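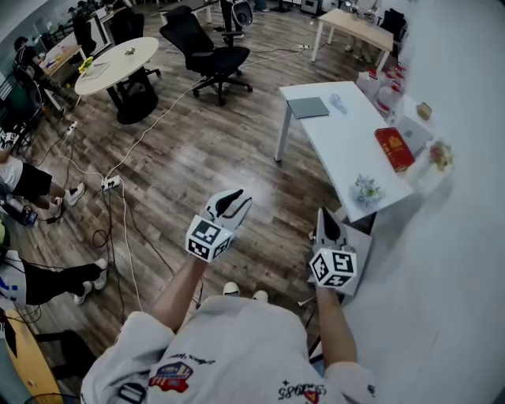
Shared tables in an open office keep filling up with stuff. What works?

Asked in Office and Workspace
Posted Sat 16 November

We rent part of an open floor in the Londwood building. It has a plank-look floor, white walls and a mix of furniture that came from two different offices when we merged. Some people have their own desks. The rest of us use whatever is free: a long white table with metal legs, a light wood one with white legs, and a small round one on a black pedestal.

The round table stays fine. It has a little yellow potted plant on it and that seems to be enough to stop people from dumping things there. The long white table is the problem. On a normal day it has laptops at one end and then snack wrappers, small boxes and flowers, with bags parked behind it and a cardboard box on the floor underneath. Most of it isn't trash. It belongs to somebody, or it's food somebody put out to share, so I don't like to throw it away. But when you want to sit down and work you have to push everything toward one end first.

I've tried a sign. I've tried cleaning it myself on Fridays. By Monday afternoon it looks the same again.

I have up to 170 dollars to spend and I can move furniture, but I can't drill into the walls or the floor. We also have a chair problem. The mesh chairs on wheels drift into the walkway and people leave them there. If anyone has an answer for that too I'd be glad to hear it.

3 answers

Answer 1 (marked as helpful)

I ran the supply side of an office about this size and we had the same thing with a table near the door. A few notes from that.

The stuff needs another place to go before you can ask people to keep it off the table. Right now the table is the only flat surface that doesn't belong to a person, so it gets everything. Buy a low open shelf unit, the freestanding kind, and put it against the white wall close to the table. Two shelves is plenty. Top shelf for food to share, bottom shelf for bags. If it's more than a few steps away people won't use it. We had ours at the far end by the printer for a month and it held one umbrella.

Shared food should live in a tray with a lip. When the tray is full, no more food goes out. Put a small trash can right next to it. The wrappers you find on the table are there mostly on account of the can being too far off, and this one change took care of nearly all of ours.

For boxes on the floor, write the date on them with a marker when you first notice them. Don't move them. After a week send one message to the whole office saying dated boxes will be taken to storage. Usually the owner picks it up that day. Check what's inside before you take anything away, though. I once sent off a box of adapters that people had been looking for.

Keep the flowers. Move them to the back corner next to the wall, where no one needs elbow room.

On the money, I'd expect a plain shelf, a tray and a can to come in under your limit, but measure first. You want to leave enough room behind the table for a person to get by with a bag on their shoulder.

Comment from the asker: Thanks. There is space along the wall if I turn the table so it's straight. It sits at an angle now and I don't think anyone did that on purpose.

Reply: Straighten it, then. An angled table wastes a strip of floor behind it and that's where your bags are collecting.

Answer 2

For the chairs: count seats against places to sit. In most merged offices there are more chairs than spots at tables, and the extra ones are what end up in the walkway. Put the spares in a closet or offer them to another floor.

If you still have drift, swap which chairs go where. Wheels at the assigned desks, chairs with plain legs at the shared tables. We did this at Pundthorpe in August and it helped a good deal. People tuck in a chair with legs. A chair on wheels gets pushed back when you stand up and it stays where it rolls to. We did get a complaint from someone who sits at the shared table all day, and that was fair, so we let them have a wheeled one back.

You could also put a low-pile rug under the long table. It slows the wheels down - no drilling needed. Get one big enough that the chairs stay on it when pulled out, or the edge will catch the casters and annoy everybody. Use a non-slip pad on that kind of floor.

Answer 3

just get rid of the table. we had 4 and went down to 2 and there was less junk. a flat surface will always fill up

Comment: They need it to work at though.

Comment from the asker: Yes, we do use it most days, so I'm keeping it. I'll try the shelf and the trash can first and see about the rug after that.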